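Vullstead Yacht Owners' Newsletter
March 1, 2020

Technical: Saildrive seals, intervals and paperwork

Several owners of boats in the 36 to 42 foot range have asked when the saildrive diaphragm has to be changed and what a buyer or insurer will want to see when the boat is sold or put into charter. The notes below cover the twin-diesel catamarans managed out of Vullstead and Kemdale. Most of them apply to single-engine monohulls as well.

The diaphragm is the large rubber ring that closes the hole in the hull where the drive leg passes through. Most drives have two layers of rubber, with a water sensor between them. If the outer layer leaks, the sensor sets off an alarm at the panel while the inner layer keeps the water out. The sensor should be tested at every haul-out by bridging the contacts with a damp cloth. On older boats the wire is often found disconnected behind the engine panel, usually after an alarm that was traced to condensation and never followed up.

Replacement interval depends on the maker. Check the manual for your own drive and serial range and do not rely on what was done on a sister ship. Age counts from the date of installation. The date molded into the rubber should be recorded too, as some parts sit on a shelf for years before they are fitted. Surveyors working for buyers now ask for both dates. If neither can be shown, expect the survey to list the seals as due, and expect the buyer to deduct the cost of two.

Labor is the larger part of that cost. On the Musetari 38 the engine has to be unbolted from its mounts and moved forward 12 inches to free the drive. The aft cabin berth boards come out first, then the exhaust elbow, shift cable, raw water hose and the ground strap. The starboard side takes longer because the water heater is in the way. Owners who have the work done should combine it with the following:

Engine mounts, if the rubber is cracked or the studs are rusted
Drive oil and all drain plug washers
Propeller shaft seals
Raw water hose between drive leg and seacock
Shift cable ends
Drive leg anodes

Oil in the drive should be clear. Milky oil means water has come past the shaft seals or an O-ring. A single milky sample is not a reason to condemn the drive, but the oil should be changed and checked again after a few hours of running. If it is milky a second time, the boat has to come out. Fishing line behind the propeller is the most common cause in these waters.

Cone clutches are a separate matter. A drive that slips into gear slowly or drops out under load may have glazed cones. On many models they can be lapped with fine compound at moderate cost if they are caught early. Charter boats wear them faster, mainly from shifting at high idle. Idle speed should be set to the figure in the manual and written on the card at the helm.

Electrical isolation

Two of the boats hauled at Kemdale in November had pitting on the lower leg under sound paint. In both cases the aluminum had been in contact with copper antifouling. Use a copper-free paint on the leg and leave a bare band of hull, primed only, around the fairing. Do not paint the anodes. A galvanic isolator in the shore power lead is recommended for any boat that stays plugged in, and it should be tested once a year with the shore cord disconnected.

Engine hours and charter records

Drives and engines in charter service run up hours quickly. The Lindqvist management plan now calls for an oil and filter change every 200 hours and a full inspection at 1000, with the reading entered in the log and signed. One starboard engine in the fleet showed 324 hours more than its port partner at its last service. The cause was battery charging on one side only, and the crew instructions have been changed so that the engines are used in turn.
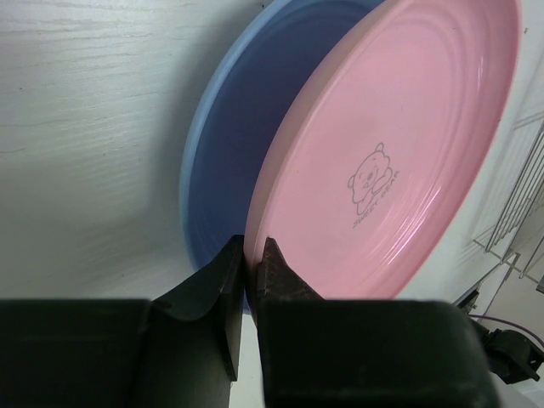

For owners thinking of selling, a complete file helps more than a fresh coat of paint. It should hold the service log, invoices for the seals and mounts with part numbers, any oil sample reports, and the last two surveys. Boats coming off a management contract should also have a written release showing that no bookings are carried over. Where bookings do carry over, the buyer needs the list before the sea trial, along with the deposit terms.

At the sea trial, run each engine separately in forward and reverse, then both at cruising speed until temperatures settle. Check the bilge under each drive before and after. Press the test button on the panel and confirm that every alarm sounds, including the diaphragm alarm if it is wired to the same buzzer.

Haul-out slots at Kemdale can be booked through the yard office. Please give the drive model and serial number when you book, so that the seal kits can be ordered before the boat is lifted.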